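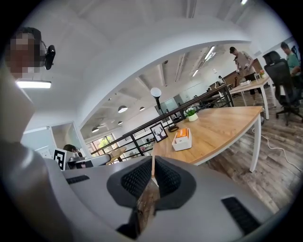 How Does a Movie Get Its Music?

Movies > Music > Kids' Corner

Try this tonight. Put on your favorite movie, find the scariest part, and turn the sound all the way down. I did it with a film about a sea monster, and I laughed so hard I spilled my juice. Without the music, the monster just looked like a grumpy wet sock!

The music that plays under a movie is called the score. The person who makes it up is called a composer. I'm Ivana Durán, and I've been writing scores for 7 years, mostly for cartoons, so let me tell you how it goes.

First we watch, and we talk a lot

When I start a job, the movie is nearly done but it's very quiet. You hear people talking and maybe a door slamming. I sit down with the director (the boss of the whole movie) and we watch it together, stopping all the time. Should there be music when the fox wakes up? What about when she's lost? This is called spotting. Some parts get no music at all, and a quiet bit can be the spookiest bit of the whole film.

Then I look for a tune

Big characters often get their own tune, called a theme. For a cartoon called Gredura I wrote one for a fox named Setar. It had only five notes. When she was happy, a flute played it fast. When she was sad, a cello played it very, very slowly. Same notes, different feeling! I hum tunes into my phone on the bus, and yes, people stare.

Gredura needed 66 pieces of music. Each piece is called a cue. One lasted four seconds, which is just long enough for a squirrel to fall off a roof.

Now the players come in

Once the director likes my cues, we record them. My friend Lautaro Vergara conducts, so he's the one waving the stick (it's called a baton). He wears headphones with a click in them, tick tick tick, and the players hear it too. The click keeps everybody in time with the picture — if the drum is even a tiny bit late, the squirrel hits the ground before the boom.

Nobody in the orchestra is allowed squeaky shoes. Elba Fuentealba, who plays the harp, records in thick wool socks, even in December.

And then it all gets mixed

Last comes the mixer. That person takes the talking, the footsteps, the wind and my music, and decides how loud each one should be. Sometimes my favorite trumpet part ends up hidden under an explosion. I grumble for a day and then I have some toast.

Your turn

Pick a short clip and turn the sound off. Find a pan, a comb, a jar of rice, anything that makes a noise. Play something happy while you watch, then go back and play something creepy. Ask somebody in your house what they think is going to happen next in each one. My nephew Uriel did this with a clip of a cow eating grass, and his mom was sure the cow was a spy.

Contact us | © 2023 Callbridge Kids | Back to top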